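Skurthorpe bench, perception and planner release check
Build: Jorus 2, candidate for the August tag
Filled in by: Areti Athanasiadis
Marks used: OK, HOLD, FAIL, N/A. A blank counts as HOLD.

1. Config matches the tagged branch
OK. Compared by hand. The auto-compare tool says "match" even when one file is missing, so I don't use it.

2. Time sync between head view and planner log
OK at start of run. Not checked at the end, the script quit early. Someone please fix the script before we call this a check.

3. Emergency stop reaches the controller with the planner hung
OK. Hung it on purpose, twice, once in the middle of a replan.

4. Detector confidence reported per object
HOLD. The number is there. I don't believe it. It gives the same high score to a bottle in plain view and to one it can only see the neck of. Cifuentes calls this "stable confidence" in the release notes. I would call it a constant.

5. Object count holds when hands cover the caps
FAIL. Task is bottles on the wire rack, head view, both hands working. The tracker drops an ID as soon as a palm goes over a cap and hands out a new one when the palm moves off. Back rows are worse, as there is little but caps to go on.
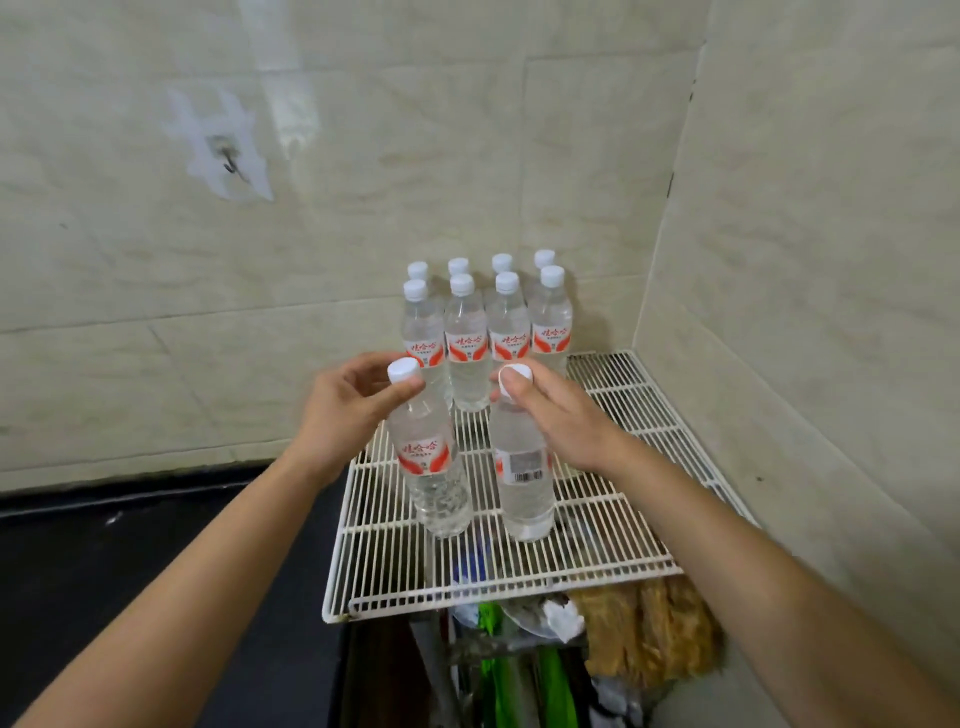
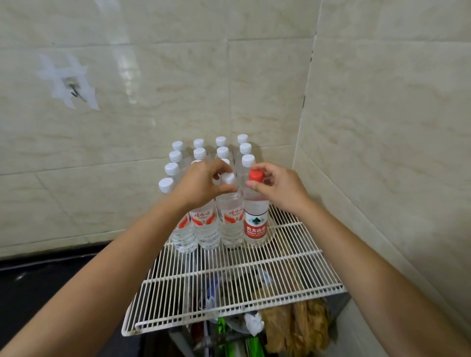

Same corner and same rack in both, with different numbers of bottles standing. The first has a held bottle turned barcode out, and the second has one red cap among the white ones. Any rule keyed to the front label or to white caps needs to get through both before I sign this line.

Stavros Makris: I'd argue with FAIL on 5. The planner doesn't need IDs to last through a grasp, it needs the free space next to the rack row to be right, and the occupancy map was fine every time I replayed it. Change it to HOLD and open a ticket on the tracker.

A.A.: The map was fine because it treats the whole block as one lump. Ask it to place a bottle between two others and see. Staying at FAIL.

6. Clear plastic in the depth channel
HOLD. Water bottles come back with holes in them. The fill filter closes the holes and also closes real gaps between bottles. It can be turned off, but then item 7 won't run.

7. Collision margin against thin wire
HOLD. The rack is modeled as a solid slab. Safe enough from above. From the front lip it is a guess, and the lip curves down, which the slab doesn't.

8. Two-arm planning, both arms near one target
OK with a comment. No crossed paths in 42 replays. All 42 use the same seed, so I'd like that number kept out of the slides.

9. Planner timeout
OK. Set to 900 ms, and it does stop there. What it returns is the last partial path with no flag on it. Moved to the Rederia list as a separate bug.

10. Replay viewer shows what the controller was sent
FAIL. It shows what the planner asked for. Smoothing happens after that and isn't logged. We have been looking at the wrong curve since the viewer was written.

11. Operator can tell "no object" from "no data"
FAIL. Both are an empty gray panel.

12. Rollback to previous build
OK. Timed it over lunch, no trouble.

Result: not released. Items 5, 10 and 11 to be closed first. Items 4, 6 and 7 can go out as HOLD if the release notes say so in plain words and the phrase "stable confidence" comes out.

S.M.: Fine on 10 and 11. Still disagree on 5, will rerun with the placing task and add the log under this sheet.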